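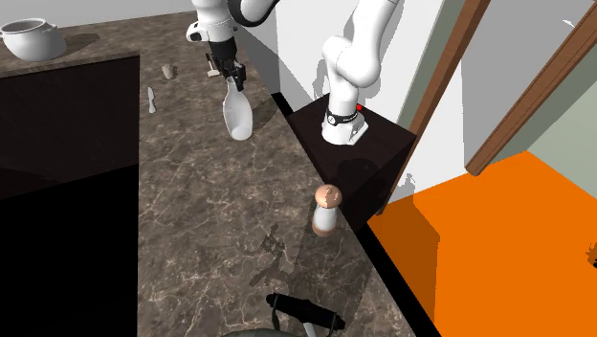

Chapitre 4
Les pierres de plan de travail : choisir, poser, entretenir

Objectifs du chapitre
Distinguer un marbre d'un granite et d'un calcaire dur.
Lire une fiche de carrière.
Prévoir l'entretien d'une surface en pierre foncée.

4.1 Une matière ancienne dans la cuisine

Le marbre foncé est apprécié dans les cuisines pour son aspect profond et pour la fraîcheur de sa surface. Les pâtissiers le connaissent depuis longtemps, car la pâte y reste ferme pendant qu'on la travaille. Cependant, l'élève doit savoir dès maintenant que le mot « marbre » est employé dans le commerce d'une manière très large. On vend sous ce nom des calcaires qui prennent bien le poli, et parfois des roches qui n'ont avec le marbre aucune parenté.

Au sens du géologue, le marbre est un calcaire transformé par la chaleur et la pression. Il est composé surtout de calcite. Cette composition explique sa principale faiblesse – il réagit avec les acides. Une goutte de jus de citron laisse une trace mate, que l'on appelle une attaque et qu'il ne faut pas confondre avec une tache. La tache est dans la pierre, l'attaque a modifié le poli.

4.2 Deux pierres comparées

Nous prendrons dans tout le chapitre deux pierres comme référence. La première est le marbre noir d'Ornine, à grain fin, avec des veines claires peu nombreuses. La seconde est le granite de Clavadov, gris, plus dur et plus difficile à scier. La fiche de carrière indique pour le marbre d'Ornine une résistance à la compression de 76 mégapascals. Cette valeur suffit largement pour un plan de travail, qui souffre plutôt de la flexion, surtout près de la découpe de l'évier.

Pour calculer la charge sur les meubles, il faut connaître la masse de la dalle. On multiplie le volume par la masse volumique, et on n'oublie pas de retirer la découpe. Les exercices à la fin du chapitre utilisent une dalle de 1000 millimètres sur 800.

4.3 Vocabulaire à retenir

Chant : face étroite de la dalle, visible du côté de l'utilisateur.
Adouci : surface lisse mais sans brillant.
Hydrofuge : produit qui limite la pénétration de l'eau dans la pierre.

Avant de passer à la section 4.4, relisez dans le chapitre 3 les pages sur la porosité. Nous en aurons besoin pour le choix de l'hydrofuge.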